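Moving dishes without breaking half of them, and other kitchen packing notes

Updated May 2026. Added the bit on jars, fixed the tape section, took out the vinegar thing because three people wrote in to say it wrecked their counter.

Short version if you're moving tomorrow: plates on edge, bowls nested with paper, small boxes, tape the bottom twice. Go. The rest of you can read on.

Start with what you don't use

Two weeks out if you can. One week if you can't. Holiday platters, the fondue set, cake stands, anything on top of the cabinets. Wash it first. Stuff on top of cabinets has that sticky film on it, grease plus dust, and newspaper ink loves it. You'll be scrubbing gray smears off at the other end.

For the film: dish soap straight on a warm damp sponge, let it sit, wipe, rinse. Baking soda paste on the stubborn spots but not on anything with gold trim. Dry completely before wrapping. Damp dishes in a closed box smell like a basement after a few days and it gets in the paper too.

Leave out one plate, one bowl, one mug, one fork per person. Plus a pan. Plus the can opener, which everybody packs.

Boxes

Small. Smaller than you think. A book box full of plates is already heavy. A big box full of plates is a back injury, and the bottom drops out on the stairs.

Liquor store boxes are good for glasses, the dividers are already in there. Ask in the morning when they unpack the delivery. Banana boxes have that hole in the bottom, so lay a flat piece of cardboard over it or skip them. No grocery boxes that had meat or fish in them, I don't care how clean it looks.

Tape: one strip down the seam, then another strip across the middle, then turn it over and press down hard with your hand. If it gives, add one more. Cheap tape splits lengthwise and you lose the end every time. Fold the end over on itself when you put the roll down. Or stick a bread tag on it.

Paper

Plain newsprint beats newspaper. You can buy it by the bundle at a moving supply place, I got mine from Pawlak when we left Tiltstead and still have some of it lining drawers. Newspaper works but ink comes off on unglazed bottoms and on your hands, and then on the walls. Ask me how I know about the walls.

Other things that work:
Dish towels, you have to pack them anyway
T-shirts
Pillowcases, one platter each
Socks on the stemware, one sock per glass, pulled up over the stem
Paper plates between real plates

Bubble wrap, bubbles facing in. Don't wrap it straight against anything with metallic trim or hand painted decoration if it's going to be in storage over a hot summer. It can leave little circles. Paper first, then bubble.

Plates

On edge, like records. Never flat in a stack. Crumple paper in the bottom of the box a couple inches deep, stand the plates up in it, biggest at the back. Each one wrapped, then bundles of three or four wrapped again. Fill the gaps. Shake the box gently. If you hear anything, more paper.

Same rule for glass pot lids and the turntable out of the microwave. Everyone forgets the turntable. It slides around in there and then it's in pieces.

Bowls

Bowls can nest but not bare. A sheet of paper in each one, pushed down so it covers the rim, then the next bowl. Three deep for heavy stoneware, up to four or five for light ones. Then wrap the whole nest and set it in on its side. Odd shapes go alone.

Lay everything out first somewhere soft with good light so you can match the sizes before wrapping. The kitchen counter is too small and too hard, and you'll be setting things on top of the stove. Spread an old sheet or blanket. Check rims with a fingertip while you're at it, a chipped one gets a piece of masking tape so you don't find it later with your lip.

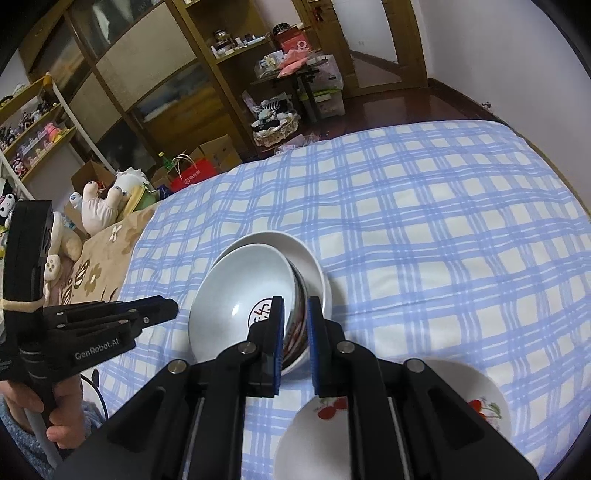 How do you get two bowls apart when they've stuck together?

Put cold water or ice in the inner one and stand the outer one in warm water, not boiling. Wait a few minutes and twist gently, don't pull. If they still won't move, run a little dish soap and water around the gap, leave it overnight and try again in the morning. Never pry with a knife. Don't use the hot and cold thing on old or crazed pieces, just the soap.

Works on drinking glasses too.

Mugs and cups

Handles are what goes. Twist a bit of paper and thread it through the handle first, then wrap the mug, handle to the inside of the bundle. Upside down in the box, top layer. Teacups the same, they don't stack no matter what the cabinet says.

Maj-Britt Sundqvist wrote in to say she packs mugs inside her stock pots with dish towels in between, and it's saved her a whole box every move. Tried it. Good tip. Put the lid in separately.

Knives

Roll in a towel, rubber bands both ends, write KNIVES on it. On the towel bundle, on masking tape, not only on the box. Somebody else is going to reach in there. A cereal box cut down makes a decent sheath for one big knife. Blocks: take the knives out. They slide.

Grater, mandoline blade, food processor disks, all same deal. The peeler too I guess.

Jars, spices, oil

Open oil: don't bother, use it up or give it to the neighbor. If you must, unscrew cap, plastic wrap over the mouth, screw cap back on over it, then stand it upright in a zip bag. Same with vinegar, soy sauce, honey, syrup. Honey especially. Honey got into a box of tablecloths on me once and I never got it all out of the lace one.

Spices: tape the lids. Smell them first. If the paprika smells like nothing then it is nothing, throw it out. Flour and sugar, tape the bag shut then bag it again. Flour that's been open since last March goes in the trash, sorry.

Freezer: start eating it down early. Weird dinners for a while. Defrost the day before, door propped open with a rolled towel, tray at the bottom. A fridge that's been lying on its side has to stand upright for a while before you plug it in, check your manual for how long.

Labels

Room, what's in it, which side up. Write on the SIDES. If you write on the top and then stack them you can't read a thing. I use two sides plus the top. Fat marker.

Cyril Naylor numbers his and keeps a list in a notebook. We had 34 boxes last time and I did a list for nine of them and gave up. The nine were great though.

One box says OPEN FIRST. In it: coffee, whatever makes the coffee, mugs, paper towels, toilet paper, trash bags, scissors, dish soap, sponge, phone charger, light bulb, box cutter, a few bandages. Goes in the car with you and not on the truck.

Loading

Kitchen boxes on the floor of the truck or on top of something solid, never on top of a lamp box. Heaviest low. Don't leave a gap beside them, shove in a cushion or the rolled up bath mats. Fragile boxes never go last by the door, thats where things get thrown in.

Stairs: one box at a time. Door propped. Shoes with backs on them.

Unpacking

Do shelf liner before anything goes in. You will not do it later. Wipe shelves, let them dry, cut the liner a hair short so it doesn't curl at the front.

Unpack over a towel, on the table. Feel through each wad of paper before it goes in the bag, lids and teaspoons hide in there. I have thrown out the little lid of a sugar bowl this way and I still look for it at yard sales.

Everyday plates go near the dishwasher or the sink. Mugs near the coffee. Heavy bowls low down, waist height or under. Try it for a week before you decide it's permanent.

Gray marks on plates from forks, or from being packed bare: a powder cleanser meant for cooktops, damp cloth, small circles, rinse well. Baking soda first if you want to go gentle. It usually isn't a scratch, just metal rubbed off.

Tape gunk on anything glazed: cooking oil, wait ten minutes, wipe, then dish soap. Peanut butter works also but why.

From the mail

Jolanta Głowacki says freeze a candle holder for an hour and the old wax pops out, so you can pack it clean. Yes, but not thin glass.

Kazimiera Kubiak asks about cast iron. Wash, dry on the burner, thin wipe of oil, paper towel in the pan, wrap in brown paper. Own box, or bottom of a box with nothing breakable near it.

Someone asked about wooden spoons that smell of onion. Lemon half and coarse salt, rub, rinse, dry standing up. Nothing to do with moving but ok.

Marianna Kalinowski wants to know if movers will cover boxes you packed yourself. Depends on the company, a lot of them won't unless the box itself is visibly damaged. Ask before, get it in writing, take pictures of the good stuff.

Next time: linens, and what to do with all the paper.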